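Ovlow Corneo Storage Shelf Review

Posted 1/8/18

The Corneo is a small open wooden shelf from Ovlow, sold for paper goods, pantry stock and other light items that come in soft packs. I bought mine through Ondport and have used it for 8 months in a supply corner next to a sliding door. It was paid for at the normal price.

Assembly

The shelf ships flat. The box holds the side panels, the boards, a bag of screws and dowels, a hex key and one folded instruction sheet. The sheet has drawings only. They are clear except for the step where the top board goes on, which shows the board from below and the side panels from above in the same drawing. I put the board in backward the first time and had to take it out again.

Holes were drilled cleanly on all parts except one dowel hole, which was shallow. A few turns with a hand drill fixed it. The hex key is short and slips when the screws get tight. A full-size driver with a hex bit saves time. Tighten all screws loosely at first, stand the unit upright on a flat floor, then go back and finish them. If the first side is fully tightened before the second is on, the boards pull out of square and the last screws will not line up.

Fit and finish

The side panels are a warm brown with visible grain. The front edges of the shelf boards are a lighter tan. The difference is stronger in person than in the Ondport listing, where both parts look close to the same shade. Buyers who want one even color should look at a different line.

Edges are square with a slight break at the corners, enough that plastic film does not snag. This matters for soft packs, which are pushed in and pulled out along the front edge all the time. I have had no torn wrap that I could blame on the shelf. The surface wipes clean with a damp cloth. Tape residue from a label came off with rubbing alcohol and left a dull patch the size of the label, so test any cleaner on the underside first.

Load and stability

Ovlow gives no load figure on the box or the sheet. I put a 7 kg stack of printer paper on the upper level and left it there overnight. With a straightedge across the board the next day I could see no sag. That is far more than tissues will ever weigh, and I did not go higher.

Side-to-side movement is the weak point. Pushed at the top corner, the unit racks slightly and returns. Retightening the screws in January reduced this but did not remove it. A wall strap is not included. In a home with small children I would add one.

Space and layout

Outside width is 648 mm. The levels are fixed, and there are no extra holes for moving a board up or down. Soft facial tissue packs fit lying flat or standing on their long side, with room left over for a hand. Tall bottles do not fit on the lower level. Mine live on the floor beside the unit.

The depth suits one row of packs with the short end facing forward. A second row behind it is possible with the smaller sizes, but the rear packs are hard to see and get used last. I keep the same type in a line from front to back and refill from the rear. Mixed types in one line defeat the purpose, as the front pack has to come out before the next one can be read.

There is no lip on the front edge. Stiff boxes stay where they are put. Film-wrapped packs slide on each other when stacked, and the top pack of a stack of 4 has ended up on the floor more than once. A strip of thin shelf liner fixed it.

Compared with the older model

I also own the Ovlow Kurtuluş, which is narrower and has a metal frame. It is stiffer and does not rack. Its wire levels leave ridges in soft packs, though, and small items tip through the gaps. For tissues and napkins the Corneo is the better choice. For cans and jars I would keep the Kurtuluş.

Rating: 7 out of 10. Points lost for the fixed levels, the missing strap and the side play.
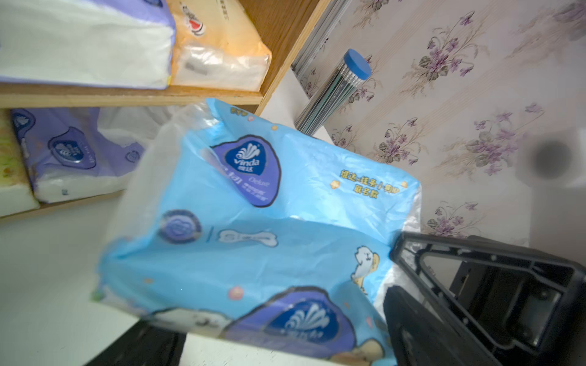

The liner was cut from a plain roll with scissors and is held with double-sided tape at the front edge only, so it can be lifted for cleaning.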